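My kitchen is the size of a parking space, and I've spent most of August trying to teach a robot to tidy it. Well, a pretend version of it! The thing I've been playing with is Otitz, a practice package from a small outfit called Stollarano, and it lets you rehearse household chores on your computer before you let any real hardware near your dishes.

I signed up for the two-handed plan, $1,159 a year, and yes, I gulped. For that you get a stack of ready-made kitchens, a pair of virtual arms and a help line. Hélène Fortin picked up when I called (on a weekend, bless her) and had me running in around 20 minutes. The manual had kept me stuck for two evenings before that.

My favorite part is the task editor. You type what you want, pick your objects, hit go, and then shuffle the whole lot and try again. I ran eight layouts in one sitting and forgot to eat dinner.

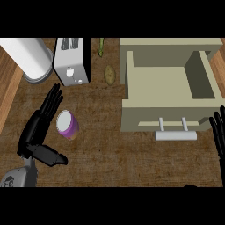
Drawers were what I really wanted to test, as they're the chore I'd hand over first in real life. The Otitz ones have a chunky bar handle, and the inside is modeled too, so with the drawer open you've got a proper space to aim for. I like that they don't give you a bare counter, either. There's a toaster with its little lever, a potato sitting in the gap next to the cabinet, and a small purple can right by the left hand's fingertips, just waiting to get knocked over. The wood grain is nice, the cabinet is a bit plain and flat for the money. My other gripe is the save menu, which hides your older runs seven clicks deep. Akua Amoah at Stollarano tells me a fix is coming in the next update.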